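# Basket onto shelf by remote control: how slow do you go? 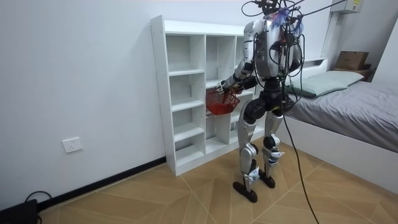 ## Replies

**gumley_dec** wrote:

Opening question, as the title doesn't say much. We're teaching a humanoid to put a small red basket on a cubby shelf. One person drives both arms, a second minds the cables and the stop button. Each go is saved as a demonstration and we train on the lot. We have 954 saved so far.

My trouble is the last bit, when the basket hangs in front of the lower compartments and has to go in. I slow right down there and the trained policy copies me. It hovers. Do you drive at a normal pace and accept more knocks, or go slowly and speed up the playback later?

Declan

---

**pasov_arms** wrote:

Normal pace. Throw away the knocks. If you stop to think, the robot learns to stop, and it has no idea what you were thinking about.

---

**AdomA** wrote:

> Throw away the knocks.

I wouldn't. Keep the ones where the driver backs off and gets it in on the second try. We binned all of ours in January and ended up with a policy that couldn't recover from touching the edge of a shelf. Had to record them again.

Also, which compartment are you aiming for? If the driver picks a different one each time and there's nothing in the data to say which, that would give you hovering too.

---

**gumley_dec** wrote:

Driver's choice, lower ones only. Hadn't thought of that.

---

**pasov_arms** wrote:

Then that's your problem, before speed. Adom is right on that. I still say bin the knocks until the clean version works.

---

**b_huet** wrote:

Have you tried guiding the arm by hand for the last part? We do the approach by remote and the final push with a hand on the forearm. You feel the contact straight away.

---

**gumley_dec** wrote:

Tried it for an afternoon. My hand was in the camera view and the legs kept correcting against me. Going back to remote.

Plan is one fixed compartment, up to 3 seconds for the insertion, and I'll tag the knocks so I can train with and without them. Will post both results.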